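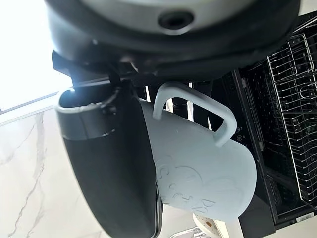
Parnex Workplace Board > Back of House > Dish duty after the robot

clultside_kim
Since July the arm loads the mugs. My job is now "exception handling" — I scrape plates and get a title. Same pay.

rackrat42
We had 300 mugs a day at Jandulden. You miss that?

clultside_kim
I miss the radio. They moved me to a desk by the elevator.

tines_up
Disagree with the gloom. My wrists quit hurting in 2 weeks.

rackrat42
And your hours?

tines_up
Fewer. OK, fair.

spoonrest
Ours still leaves the bowls to me. Job security, I guess.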